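An Open Day at the Goltunlow Cabinet Works

Posted 2020-12-26

I have been meaning to write this one up for a year and a half. The visit was in May of last year, and my notes have been sitting in the kitchen drawer with the takeout menus and the dead batteries ever since. The day after Christmas, with the house quiet and far too much pie on the counter, seemed as good a time as any to get them out and see if I could still read my own handwriting. Mostly I could.

Goltunlow makes kitchen cabinets. They have been making them in the same brick building on the river side of Bramer for 65 years, and once a year they open the doors on a Saturday and let anybody walk through. We had driven past the sign more times than I'd like to admit, on the way to my sister-in-law's, and every time one of us would say we ought to stop in there someday. Well, we finally did, and I'm so glad, even though it meant getting up early and even though I wore the wrong shoes. (Wear closed shoes! It says so on the flyer and they mean it. I was lent a pair of rubber clogs at the door and clomped around in them all morning like a farm child.)

Parking is in the field across the road. It had rained on Thursday and the field was still soft down at the low end, so if you go, keep to the left by the fence where there's gravel. You check in at a folding table just inside the gate, sign a sheet, and get a paper sticker with a tour time on it. Ours said 9:30. There was coffee in one of those big urns and a tray of cinnamon rolls from the bakery in town, and I will say that the rolls alone were worth the drive, sticky all the way through and not too sweet on top.

The tour starts in the lumber room, which I hadn't expected to like as much as I did. It is a long, dim shed with boards stacked to the rafters on both sides, little sticks laid between the layers so the air can get through. It smells wonderful. Our guide had worked there 41 years and had started out in that very room, sweeping, and she talked about the wood the way my grandmother used to talk about people at church, fondly but without missing anything. Maple was well behaved. Cherry was lovely but would show up darker every time you turned your back on it. Hickory she had no patience for at all. She let us each pick up a piece of oak and a piece of poplar of the same size, one in each hand, and my husband, who fancies himself handy, guessed wrong about which was which. I have not let him forget it.

From there you go through a heavy plastic curtain into the rough mill. The big saws were not running for the open day, or at least only one was, and that one ran for just a minute or two at a time while we stood behind a yellow line with foam plugs in our ears. I'd have been happy to watch for longer. A board goes in with its bark edge and its knots and whatever else life has handed it, and comes out the other side as a stack of straight strips, and then someone looks at every strip and marks the bad spots with a crayon so they can be cut away. The marking is done fast, hardly a pause between one strip and the next. I asked what happened to the pieces with the knots in them, and the answer was that the short ones go in a bin by the back gate and people from town come and help themselves for their wood stoves.

The door room was my favorite. I had never once thought about how a cabinet door is made, and I have opened and closed a great many of them. The usual kind has a frame of four pieces and a panel that sits in a groove on the inside. What I didn't know is that the panel isn't glued in. It just floats there, so that when the weather turns damp and the wood swells up it has somewhere to go. They had a door from the early days of the company hanging on the wall, where somebody had gone and glued the panel tight, and it had split from top to bottom like a dry creek bed. Next to it hung a good one of the same age, a bit yellowed, still perfectly flat. I went home and wiggled all our panels, and sure enough, they rattle a little. I had always taken that for poor work.

They set out a workbench for the kids in there, with doors already cut and only waiting to be put together, and a grown-up at each end with a damp rag. A boy ahead of us got glue in his eyebrows. The finished doors were small, just the size for a medicine chest, and every child got to take one home.

After the door room there's a fair amount of walking. You go down a ramp, along a corridor with old catalogs in glass cases, and out across the yard to the newer building, where the finishing is done. We couldn't go into the spray booths, naturally, but there's a window, and there was a long table of samples to handle. The company keeps a set of 200 finish samples, every stain and paint they have ever offered, and they had all of them out. It was like looking through a family album if you are of a certain age. There was the orangey one from my parents' first house. There was the pale pickled pink that my aunt was so proud of, and that avocado green, which a woman beside me picked up and held against her chest and said she'd take it back tomorrow if they'd let her.

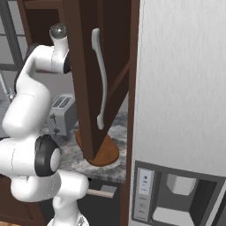
A kitchen with one of the cabinet doors open.

The last stop on the tour proper is the hardware bench, which sounds dull and wasn't. A hinge, I learned, has a much harder life than a door does. They buy theirs from a firm called Nustari, and there was a display with one hinge taken to pieces on a felt board and another one whole that you could adjust with a screwdriver. The man at the bench hung a door crooked on purpose and then showed us the order to do things in: side to side first, then in and out, and then up and down last of all. He had us each try it. A quarter turn is plenty. I had been cranking away at ours at home for years as though I were changing a tire, and making the gap worse each time, and it took me less than a minute at that bench to see what I'd been doing.

I also asked him about the sticky drawer, because everyone has a sticky drawer. He said to take it all the way out before doing anything else and look at what was behind it. We did that when we got home and found a potato peeler, two birthday candles and a Haworth High School football schedule that must have come with the house. The drawer has been fine ever since.

Lunch was in the yard under a tent, and it was the usual sort of thing, hot dogs and chips and lemonade, six dollars a plate with the money going to the fire company. We sat with a couple who had come over from Haworth in an old pickup hoping to buy seconds, and if you are thinking of going for the same purpose I should tell you how it works, since I had it wrong. The seconds sale is in the loading dock and it opens at noon sharp. You do not need a tour sticker for it. People start lining up well before that, and the drawer fronts go first. By the time we had finished eating, most of what was left was tall pantry doors and odd lengths of crown molding, though my husband did find a nice maple cutting board with one corner a little off, and we use it every day. Bring cash. Bring a blanket too, if you're hauling anything painted.

A few things I'd have liked to see done differently, and I say this with affection. The group was too big for the corridor with the catalogs, and those of us at the back didn't get a proper look. I could have spent an hour there. There are only two restrooms, both in the office, and the line was long after the coffee. And it is hard to hear in the rough mill even between cuts, so if your ears aren't what they were, stand up close to the guide and don't be shy about it.

The tour itself takes most of two hours with the walking. It's free. There are steps down into the lumber room with a rail on one side only, but they will take you around by the yard if you ask at the folding table, and we saw a gentleman with a walker go that way with no trouble at all. Strollers are all right except in the mill.

We stopped in Bramer on the way out and walked along the river for a while, me back in my own shoes, and then bought another half dozen of those cinnamon rolls at the bakery, which closes at three on Saturdays. There was no open day this past May, of course. The sign at the gate says they hope to have one again, and the date usually goes up in the bakery window before it goes up anywhere else.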